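Ketchup de garrafa alta, da mercearia Siqueira
Avaliação: 4 estrelas

Cá em casa o ketchup é assunto sério, e confesso que demorei a trocar o que comprávamos desde sempre. Foi a minha vizinha, a Sarmīte Paju, que me falou deste quando fomos juntas à Siqueira em junho, e eu, que só tinha ido buscar ovos e pão ralado, acabei por trazer uma garrafa para experimentar (e depois outra, porque a primeira não durou nada!).

O sabor é o que mais me agrada: sente-se o tomate, tem um vinagre discreto e não é daqueles tão doces que parecem compota. Fica muito bem com batatas no forno e com hambúrgueres, e o meu sobrinho Kristaps até o põe no arroz – cada um sabe de si. Também uso uma colher dele no molho da carne estufada, e ninguém se queixou até hoje. Já nos ovos mexidos achei-o um bocadinho forte, mas isso é gosto meu. A estrela que falta é pelo fundo da garrafa, onde fica sempre um resto teimoso que só sai com muita paciência e umas boas pancadas.

Sou pessoa de levar as coisas para a mesa tal como vêm, sem as passar para tacinhas, e por isso o aspeto também conta para mim. Gosto muito do vermelho vivo desta garrafa, do gargalo estreito com a sua cinta branca e da parte de baixo mais bojuda, que dá jeito à mão. O rótulo branco debruado a verde, com o tomatinho no canto, tem um ar de almoço de verão que me deixa bem-disposta. Hei de voltar à Siqueira antes do aniversário do Kristaps e desta vez trago logo duas.

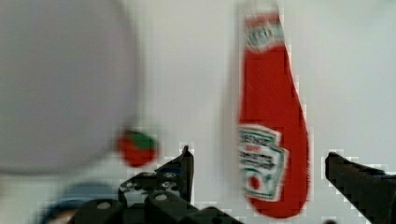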